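Friday, pm. Gripper order for next quarter

Need a number for Tsutomu by tonight. Budget line says 795 per hand-held unit, pads not included. Wakana thinks we can get 2 more units out of what's left, I think one plus spares. Went through what we've been picking up before arguing further.

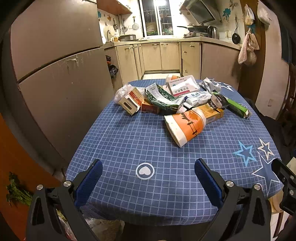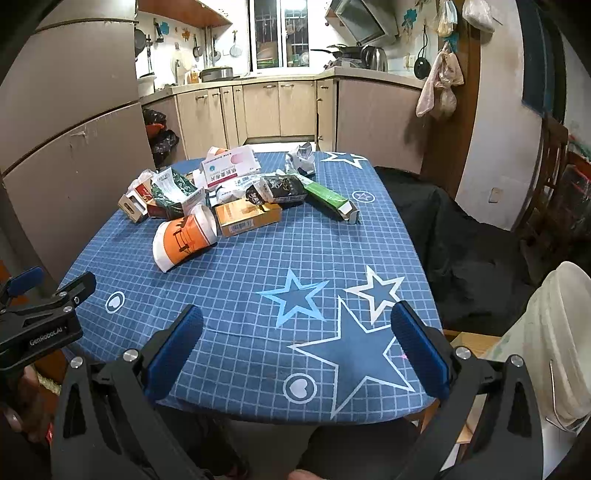

Kitchen table pile, blue grid cloth, jaws open in both. Medicine boxes, wrappers, the long green box.

Notes for the order:

- Pads: blue ribbed ones as now. Quote from Clerwood is 8 a pair, min order 40 pairs. Too many? Isamu says take them, they keep. Ask if they'd split the batch w/ the Miyazaki people.
- Spare linkage screws, a bag. Not expensive, put on the same PO.
- Clamp mounts. One extra per unit. Don't let anybody talk us into the metal ones agian.
- Flat stuff (foil, empty sachets, blister wrappers) is what decides the jaw question. If we want those as a proper category we should price the thin-tip set from Flenano. Lead time up to 8 weeks, so decide before July or forget it.
- Boxes: no new hardware needed imo. Any width we've got on the sheet fits the jaw range in the spec.

Mayu wants a second tablecloth, plain, for comparison. Petty cash, not this budget.

Not decided: service contract. Songül got the Skarevbridge terms, they want a full year up front. I'd say no and put the money into pads and one whole spare unit. Tsutomu will want it in writting.

To do: call Clerwood re split, send Wakana the sheet, find out who has the old PO number. Storage bins still not ordered!!

Recent entries
Pad wear, first look
Charging shelf, who moved it
Flenano thin tips, questions for the rep
Object list v2 (packaging)
Miyazaki call notes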